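The bedsheet, in its plainest sense, is a flat length of woven cloth laid over a mattress, and it has kept sleepers company for a very long while indeed. Linen came first in many homes, with cotton following as it grew cheaper. 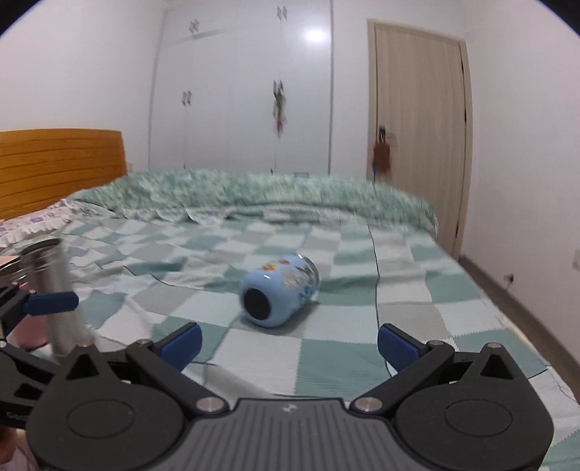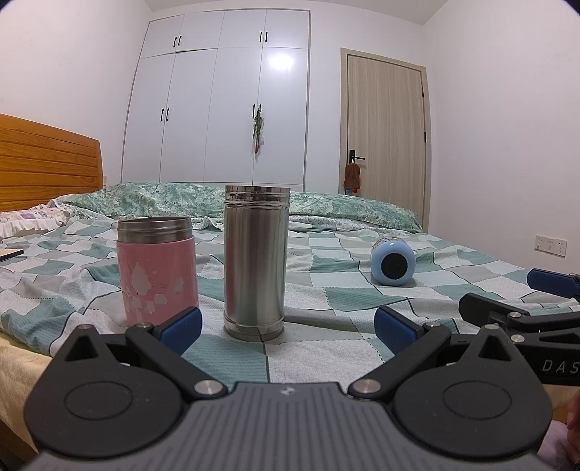 Checks have long been a favourite with weavers and printers alike — they are cheerful, and forgiving of a stain. Soft greens, as on the checkered sheet in both views, sit kindly beside white and grey, and creases hardly trouble the pattern.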